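4.2 Working beside the sorting arm

Read this section before your first shift at a Kellham bench. The arm now does the picking that bench staff used to do by hand. Your job is to load the bins, check the cases and clear stops.

1. Sign in at the Skunon panel and enter bench code 644.
2. Check that the bins and cases are seated in the rack.
3. Stand outside the floor tape and press START.
4. Stay at the panel until the arm reaches the first bin.
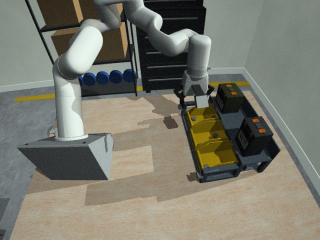
Figure 4-2. Arm over the yellow bins, cases at the right of the rack.

CAUTION: Do not reach into the rack while the arm is over it. Press HOLD and wait for the panel to show code 22.

Note: Staff moved from hand sorting keep their old grade. Hand counts on the Huanca sheet are no longer needed. The panel keeps the last 2999 picks.

Clearing a stop

1. Press HOLD, then PARK. The gripper must be empty and raised clear of the bench before you step in.
2. Remove the part or case that caused the stop.

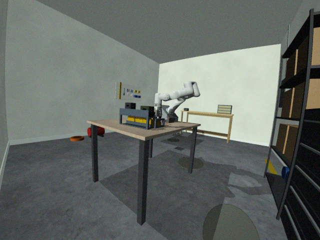 3. Pick up anything that has dropped on the floor near the bench and put it back where it belongs.
4. Step out, press RESET and then START.

If the same stop comes up again within the shift, leave the arm parked and call Stindalwood support on extension 908. Do not go back to hand sorting at that bench until support has locked the arm out.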